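Property Crime Summary: Pharmacy Burglary Charges Filed

A 31-year-old man was charged 7 December 2018 in connection with five after-hours burglaries at independent pharmacies, according to the county sheriff's property crimes unit. The first report dates from June. Entry in each case was made through a rear service door, and the alarm panel was disabled before the stockroom was opened.

Detective Kaan Akyol said the stores used the same door hardware, a keypad lock sold under the name Skorkix. The lock's factory service code had not been changed at any of the locations. Investigators matched entry times from the lock memory to vehicle records and obtained a search warrant for a residence on Varela Street.

Deputies recovered about 300 packages of prescription and over-the-counter medicine during the search. Lot numbers on 50 of them have been matched to store inventory so far. The remainder is being checked by the evidence section under property technician Defne Keskin. 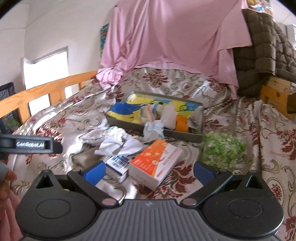

Boxed items on a floral bedspread.

The suspect faces counts of second-degree burglary, possession of stolen property and possession of burglary tools. Bail was set at the scheduled amount. A preliminary hearing will be assigned after counsel is appointed.

Pharmacy owners who use keypad locks should confirm that the service code has been reset and that the lock memory is saved at least once a month. Zerrin Çetinkaya of the crime prevention desk will review door and alarm settings on request. Stores missing stock from the period should send a list with product name, strength and lot number to the evidence section, together with the original incident number if one was issued.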